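Search this site
Search for:

Vullotbridge Parts Bins

This page is a gallery of the sheet metal bins at the Vullotbridge shop. Most came from Kowalchuk in March and have been used daily. The standard size is 650 mm deep with sloping walls, so small items slide toward the middle. We have 9 of them on the floor. Click a heading to go back to the list.

Bin 42, gray sheet metal. Small things scattered over the bottom, scuffs and whitish scrapes along the inner back wall. 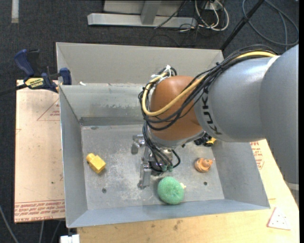

Sheldon Carrier wrote in to say that the scratches never bothered him, but he would put a rubber mat down for anything with a painted finish. His Dakero bins got the mats first and the parts came out cleaner.

We have ordered mats for two bins. The rest stay bare for now. Page last changed September 28, 2023.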